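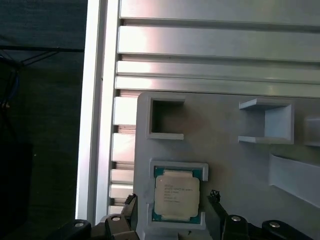 Picking small, flat parts is where most two-finger grippers start to disappoint, and it is the job we had in mind when we put together the Curix finger set. Plenty of fingers will close on a wood block or a soda can all day long. Ask the same pair to take hold of a processor by its edges, keep it level, and let go of it without a nudge, and you learn a lot in a short time. With the toothed tips standing on either side of the chip in its square holder, you can get a feel for how little room there is to work with, and why we went through so many tip shapes before we were happy to sell one. The fingers are black, they go on with ordinary screws, and they are meant to be swapped by whoever happens to be at the bench that day.

We get asked a great deal which finger to buy, so we would much sooner show you how they compare on a real job than send you a chart. The bench job for this page was desktop computer work, with the tower on its side and the small parts parked on a printed gray plate next to it. Severino Ibarra set up the comparison and Esperanza Sepúlveda ran most of it, and between them they have strong opinions – some of which we have left in. 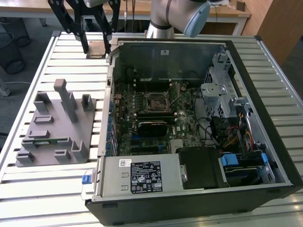 Curix Fingers, Two-Finger Style

Sold as a matched pair, with screws and a spare set of tips. Item number 2609-C.

The Curix is the one to choose if your parts are thin, square and easy to scratch. The teeth at the tip give the edge of a part somewhere to sit, so you can run a gentler squeeze than you would with a smooth finger. Esperanza likes to start at the lowest setting your controller allows and creep up from there, and we think that is good advice for anybody. An open socket is no place to find out that you were squeezing too hard!

We compared it with two others from our own shelf. The Prultska is a smooth, wide finger that we still recommend for boxes, bottles and anything with a bit of give in it. On the processor it held well enough, but its width made it clumsy near the socket lever, and Severino gave up on it after 7 tries. The Ho is narrower than either and gets into tight corners nicely, though the part tends to tip forward unless you grab it dead center. If you mostly handle memory modules and little circuit boards, you may well like the Ho better, and it costs less.

Each finger style was put through 69 picks from the plate, and the Curix had the fewest we had to stop and redo. Please take that as one bench and one pair of hands on the controls, because your parts and your lighting will be different from ours.
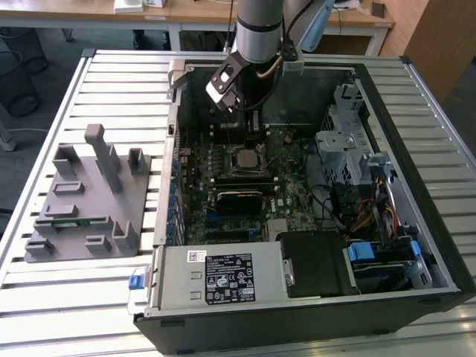
Camera placement matters nearly as much as the fingers, and we would ask you to think about it before you order. A small camera at the wrist is wonderful for lining up the tips with the edges of a part. It is much less help in judging how far down into the case you have gone, and for that you will want a second camera fixed off to the side or overhead. We tried each one alone, then both together, and went back to both every time.

Good to know before you buy

Fits the Prokstead quick plate directly. Other mounts need the adapter, sold separately.
Spare tips come in packs of two.
Finger pair with screws and tips: $202.
Wipe the teeth with a dry brush. Please don't file them.

If you are torn between two styles, write to us with a photo of your part and a rough idea of its weight, and Esperanza or Severino will get back to you. We do lend out sample pairs when we have them.

Page last updated 19/06/2021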